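Wall paint sheen

Sheen is the degree to which a dried coat of paint reflects light. In interior work it is described by a range of trade names running from flat or matte, through eggshell, satin and semi-gloss, to full gloss. The names are not standardised, and one maker's satin may match another's eggshell.

We use cookies to improve your experience on this site. Accept | Manage preferences

Sheen depends mainly on the ratio of pigment to binder. Where pigment and extender particles are plentiful, they break the surface of the film and scatter light in all directions. Where binder dominates, the film dries smooth and light leaves it at a more uniform angle. Colour has a smaller effect, although dark colours tend to look glossier than pale ones. 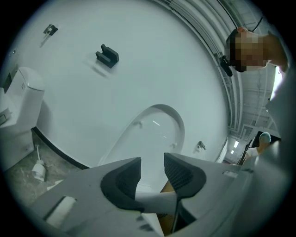
Flat finishes are generally chosen for ceilings and for walls with patched or uneven plaster, as they hide joins and roller marks. Glossier paints are easier to wash but show every defect. Colour and lighting also matter: a broad white wall can look like one large pale surface, and a low sheen helps to keep it free of glare. Kitchens, laundries and bathrooms are usually painted in satin or semi-gloss — trim and doors often go one step higher.

Touch-ups are more noticeable at higher sheens. Painters commonly recoat a whole wall from corner to corner, using paint from the same batch where possible.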